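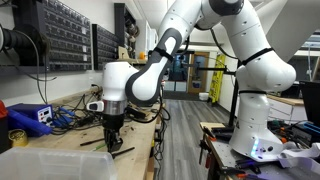
Students of the robotics club at Naltwood College are preparing their robot arms for the Raddale student competition, which takes place in September. The club works each evening until 8 in the electronics workshop, between the soldering station and the drawers for small parts.

The task this year is called the desk task. A robot must pick up pens and other thin objects from a table and put them in the correct place. In total 38 teams have registered, and each team receives 300 seconds for one round. 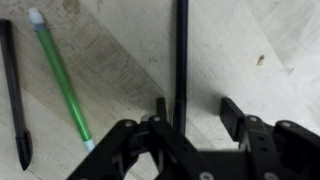 Thin objects are difficult for a gripper, the students explain. If the fingers close a little too high, the pen rolls away, and the round continues without these points.

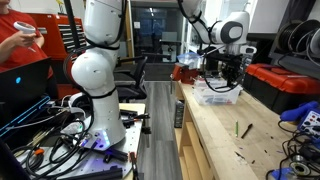
Until now the club has recorded 1293 attempts at the task. The members take turns at the controller, and new members are allowed to try it after a short safety lesson. The first round will be held in the sports hall in Dradham, and visitors can enter free of charge.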